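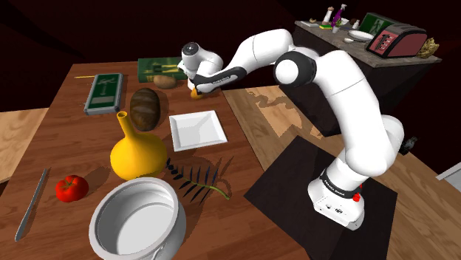
3 Versuchsaufbau in der Simulation

3.1 Szene und Arm

Alle Greifversuche in diesem Kapitel wurden in der Simulationsumgebung Isora durchgeführt. Der Arm steht auf einer dunklen quadratischen Plattform am Rand eines Holztisches, auf dem Küchenobjekte verteilt sind. Für die Auswertung wurden Topf, Tomate, Kartoffel, Brot, Vase und das Messer als Zielobjekte festgelegt. Die übrigen Gegenstände dienen als Hindernisse. Die erhöhte Theke hinter dem Tisch gehört zur Kollisionsgeometrie, wird aber nicht angefahren.

Die Objektpositionen werden vor jedem Durchlauf aus einem Startwert neu erzeugt. Ausgenommen ist der Topf, dessen Lage fest bleibt, damit die Bahnen beider Regler vergleichbar sind.

3.2 Verglichene Regler

Untersucht wurden zwei Regler bei gleichem Greifer:
Regler A: Positionsregelung mit fester Schließgeschwindigkeit
Regler B (Kinyua): Impedanzregelung mit Kraftbegrenzung beim Schließen

Die Implementierung von Regler A stammt von Mutua Barasa, die Anbindung von Kinyua an die Simulation von Rukhsana Bhutto. Beide Regler erhalten dieselben Zielposen vom Bahnplaner. Ein Greifversuch gilt als erfolgreich, wenn das Objekt angehoben und 2 Sekunden ohne Kontakt zur Tischplatte gehalten wird. Der Regeltakt wurde für beide Varianten identisch gewählt, die Reibwerte wurden aus dem Vorprojekt Oradby übernommen.

3.3 Durchführung

Insgesamt wurden 2963 Greifversuche aufgezeichnet. Versuche, bei denen der Planer innerhalb von 30 Sekunden keine Bahn fand, wurden abgebrochen und gesondert abgelegt. Das betraf 79 Fälle, die in der Auswertung nicht enthalten sind. Die meisten davon traten auf, wenn das Ziel am hinteren Tischrand lag und der Unterarm nahe an einem hohen Hindernis vorbeigeführt werden musste.

3.4 Beobachtungen

Bei Tomate und Kartoffel griff Regler B zuverlässiger. Regler A verschob runde Objekte häufig, bevor beide Finger Kontakt hatten. Beim Messer war kein klarer Unterschied erkennbar - hier bestimmt die Anfahrhöhe das Ergebnis, und die gibt der Planer vor. Die Vase kippte mit beiden Reglern, sobald der Griff am Hals zu hoch ansetzte.

Regler B benötigt pro Griff mehr Zeit. Eine höhere Steifigkeit verkürzt den Schließvorgang, führte aber beim Brot zu Schwingungen im Kontakt. Die Parameter aus dem Werkzeug Keltuvico wurden deshalb unverändert beibehalten. Die Ergebnisse je Objekt stehen in Kapitel 4.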